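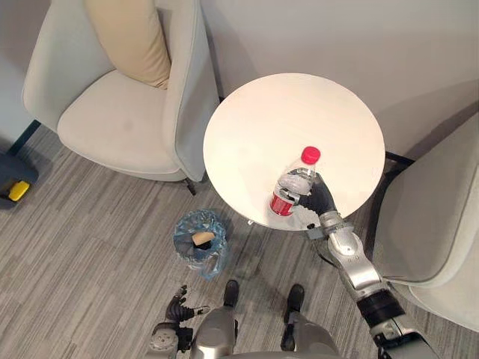

Who clears the meeting rooms once the robot is in service?
The robot does the tables and the small wastebaskets. The day porter keeps everything listed under 5.4.

Section 5 - Waste Rounds, Grodwood Site Guide

5.1 Before the round
1. Check that the room is not booked for the next 60 minutes.
2. Remove laptops, papers and personal cups from the table.
3. Leave the wastebasket beside the table, lined, with the bag folded over the rim.
4. Start the round from the porter panel. Select "Lounge" for rooms with armchairs.

Note: Bottles go into the lined basket with the cap on. Do not pre-sort them.

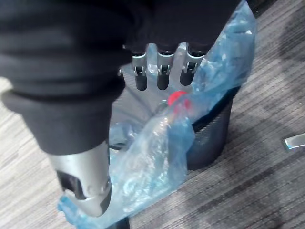

Page last changed: February, rev. 93

5.2 During the round
1. Stay outside arm's reach. Walking past is permitted - stopping beside the arms is not.
2. If a bottle rests on the rim, wait for the second attempt before stepping in.
3. To step in, press Hold, wait for the tone, then move the item by hand.

CAUTION: Hold does not release the fingers. Use Open Hand, code 158, before pulling on a bag or lid.
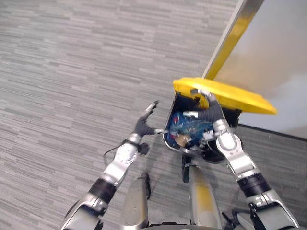

Fig. 5-3. Yellow-lid bin, lid held by the right hand.

5.3 Lidded bins
1. Place the bin against the wall with a clear space in front.
2. Set lid handling to Assisted for the first 300 cycles at a new site.
3. Log each lid fault under the room name, for example "Verkville 2".

Note: Lid faults go to the shift lead. Porters are not scored on them.

5.4 Changed duties
The porter no longer empties baskets room by room. The new tasks are bag changes, fault logging and the final check. Allow for this when writing the rota - the final check needs a person on site after 6 p.m.
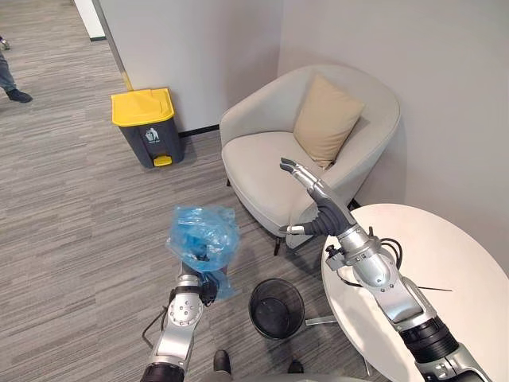
Danica Kolář commented on this section that the walking has gone down but the interruptions have gone up, and that she would like faults grouped into one call per floor instead of one per bin. Grouped calls can be set under Alerts, 7.2.

5.5 Ending the round
1. Press Finish and wait for the arms to lower.
2. Fit a new bag in each emptied basket.
3. Sign the round sheet.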